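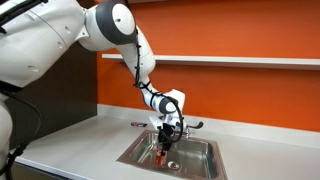

Re: Sink episodes, second batch

From: Nerea Carrasco
To: vunari-manipulation list
Date: January 7, 2022

Senad Ionescu wrote:
> We now have 200 demonstrations of the can going into the sink at
> the Clindholm kitchen. I think that is plenty to train on. Rok
> wants to start on mugs in February. Any objections?

One from me, I'm afraid. 200 sounds like a lot until you look at how little changes between them. Same red and white can, held upright, same steel basin, same orange wall behind the tap. I went through 16 at random and in all but 2 the can comes down left of the drain. What is the policy meant to learn from the other 184 - that sinks live in front of orange walls?

We had this with the Petkov drawers. The training curve looked lovely, then Asuka moved the handle a few centimetres and the arm closed on thin air. I don't see what has changed since.

Before anyone touches a mug I'd like six short sessions with the can on its side, the base parked further along the counter, and some clutter by the tap. Please keep the fumbled ones as well. Last time they were deleted before I could look at them.

Also, who is labelling the end of an episode? Some stop with the can still in the fingers, just short of the bottom, and are marked "placed". I wouldn't call that placed.

Nerea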